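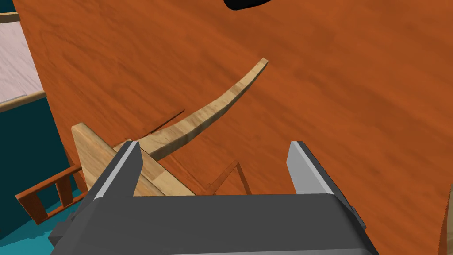

Simulated gripper lines up fine on a block, but skates off my curved strip. Pad friction or approach angle?

Posted by tallowbend in Home Builds > Arms and Grippers
October 15, 2021

Hi all! I've been building a desktop arm in my half of a shared workshop since spring and I'm having a ridiculous amount of fun with it. Before I let the real thing near anything I care about, I run every move in simulation, and I've gotten the sim side to a point where I'm pretty proud of it. The render is the view looking out past the fingers, with the table, the blond block, the little ladder rack and the thin curved strip I'm trying to pick up.

The gripper is a parallel two-finger design, a Todenari body model with flat finger plates I drew myself. The real one has a Haneo servo in it and the same plates, printed (the first set came out gorgeous, by the way, and then I dropped one).

My problem is the strip. Blocks are easy. I can grab a block from pretty much any side and it stays put. With the strip, the fingers come down, close, and one of two things happens:

- the strip spins as soon as the second finger touches it
- it gets squeezed, lifts a tiny bit, then pops out sideways like a watermelon seed

I've run 300 attempts overnight and kept 9 that I'd call a real grab. I tried cranking friction way up and that got me a strip that sticks to one finger and gets dragged across the table, so that's no good either. Physics step is at 2000 per second, so I don't think it's tunneling.

Should I keep messing with friction, or is there a smarter way to go at a curved part? I want to lay arcs like this one across a pair of blocks as a little bridge, and I'd love to have it working on the real arm by December!

Edit Vida
Fun project! I went through nearly the same thing with bent cane on my own arm, so a few thoughts.

Leave friction alone for now. Put it back to whatever gave you good block grabs. If the strip spins on first touch, your fingers aren't meeting it at the same moment. On a block that hardly matters because it's heavy and has a big flat side to line up on. A thin strip just pivots around whichever finger gets there first.

What fixed it for me was working out the direction of the curve at the exact spot I wanted to grab, then turning the wrist so the finger plates were parallel to that. You're probably using the heading of the whole part, end to end. That's only right near the middle of the arc. Closer to the ends it can be off by 15 degrees or more, and with wide flat plates like yours you end up pinching with one corner of each. There's your watermelon seed.

So, in order:

Grab at the middle of the arc first, just to prove it.
Turn the wrist to match the curve at that point.
Center the gripper on the strip before closing, and close slowly.
Once that works, move the grab point out along the strip a little at a time.

Also check the collision shape on the strip. A lot of importers quietly swap a curved mesh for its convex hull, so the hollow side of your bow gets filled in with invisible solid. It'll look perfect in the render and behave like a fat half moon. Turn on the collision view and have a look. If it's filled in, split the strip into short straight pieces and join them in one body.

One more thing to watch is the block. In your render the near end of the strip looks like it's resting against it or very close to it. Move the block well away for your test runs, then bring it back once you have clean grabs.

rustyhobart
just put foam on the fingers. I used Somogyi foam tape on mine and it picks up everything

Edit Vida
Foam is great on the real arm and I'd do it too! Won't do much for the simulated one unless he models soft pads, though.

tallowbend
IT WAS THE HULL. Turned on the collision view and the whole inside of the arc was solid. I can't believe I spent a night of runs on that. Split it into short pieces like you said, matched the wrist to the curve, moved the block off to the other end of the table, and the middle grab works over and over now. Still losing it when I go out toward the tips but it's a slow droop instead of a pop, so I'm guessing that's just leverage.

Foam tape is on the list for the real fingers too, thanks rusty. The Betis wrist bearing I ordered should be here before I get that far, and I'll post the sim file in the downloads section once I've cleaned up my naming. Right now half the parts are called "thing2".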